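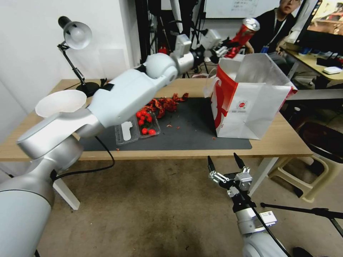

Notizen für den Vortrag, Projektkurs Casirura: Tisch abräumen mit zwei Armen

Begrüßung, kurz halten. Ich heiße Hemant Mishra, ich spreche für die Gruppe. Danke an die Hochschule Flurkberg, dass wir den Raum auch abends benutzen durften. Fragen bitte gleich stellen, ich komme danach schon wieder in meinen Text zurück.

Teil 1: Die Aufgabe
Jemand hat am Tisch gegessen und ist weggegangen. Der Roboter soll aufräumen: Abfall in die Papiertüte, das Essen bleibt stehen. Für uns Menschen ist das langweilig, für einen Studentenkurs ist es ein ganzes Semester.
Erklären, warum wir keine Würfel nehmen. Im Kurs davor hat man Würfel gestapelt, und die Programme konnten am Ende sehr gut Würfel stapeln. Ein Tisch nach dem Essen ist jeden Tag anders. Eine Dose rollt, eine Tüte gibt nach, Krümel sind überall.
(Pause. Wasser trinken.)

Teil 2: Wie wir die Daten gesammelt haben
Wir steuern beide Arme von Hand, und das System schreibt die Bewegungen mit. Im November hatten wir 723 brauchbare Durchgänge, das Ziel war 1000. Bitte nicht entschuldigen! Beim Probevortrag habe ich mich an dieser Stelle dreimal entschuldigt.
Was heißt brauchbar: Der Durchgang ist vollständig, beide Arme sind am Ende wieder in der Ausgangsstellung, und keiner hat während der Aufnahme den Tisch verschoben. 31 Durchgänge haben wir nur deshalb gelöscht, weil jemand von uns mit der Hand geholfen hat. Das ist ein Reflex – man sieht etwas fallen und greift zu.
Wer steuert, wechselt nach jeder halben Stunde. Am Anfang haben wir länger gearbeitet, und die Bewegungen wurden gegen Ende eckig. Das lernt das Modell leider auch.

Teil 3: Was schwierig ist
Zuerst die Dose. Eine volle Dose und eine zerdrückte Dose sind für den Greifer zwei verschiedene Gegenstände. Bei der zerdrückten gibt es keine sichere Stelle, man muss jedes Mal neu entscheiden.
Dann die Tüte. Die Öffnung muss von oben erreichbar sein, der Arm braucht dafür Höhe, und mit dem Ellbogen darf er nichts umstoßen.
Drittens die Frage, was überhaupt Abfall ist. Tomaten in einer offenen Schale: Essen. Rote Reste auf der Matte: Abfall. Die Farbe hilft hier gar nicht. An diesem Punkt langsam sprechen, das ist der wichtigste im ganzen Vortrag. 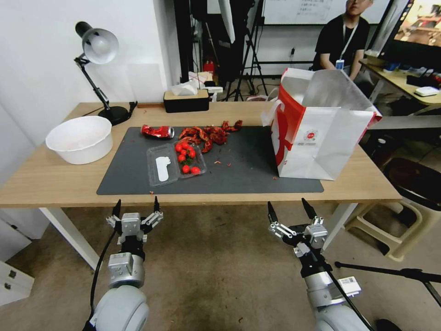

Gunther Janssen hat nach dem Probevortrag eingewendet, ein Handfeger wäre für die Krümel viel schneller, und man solle den Greifer nicht für Sachen quälen, für die er nicht gebaut ist. Ich finde den Einwand gut und will ihn selbst nennen, bevor er aus dem Publikum kommt. Meine Antwort: Ein Werkzeug zu halten ist der nächste Schritt, aber dann müssen wir auch das Aufnehmen und das Ablegen vom Werkzeug zeigen. Das sind neue Aufnahmen, die alten passen dafür nicht.

Teil 4: Training
Software ist Rullon, die Rechner stehen im Labor Hellwig. Wir haben alle 2000 Schritte einen Zwischenstand gespeichert und auf dem Tisch probiert. Nur kurz erwähnen, außer es fragt jemand nach den Parametern. Die Tabelle dazu ist auf der Reservefolie.
Ehrlich sagen: Größere Teile gehen besser als kleine, und bei den Krümeln haben wir noch nichts, was ich vorführen möchte.

Teil 5: Wie es weitergeht
Der nächste Kurs übernimmt die Daten. Wir schreiben bis dahin auf, wie die Matte liegen soll und wo die Lampe steht – diese zwei Sachen haben uns am meisten Zeit gekostet.
Wer mitmachen will, soll nach dem Vortrag zu mir kommen. Programmieren muss man am Anfang nicht können, Geduld mit der Steuerung ist wichtiger.
Letzte Folie mit der Kontaktadresse stehen lassen, bis alle draußen sind.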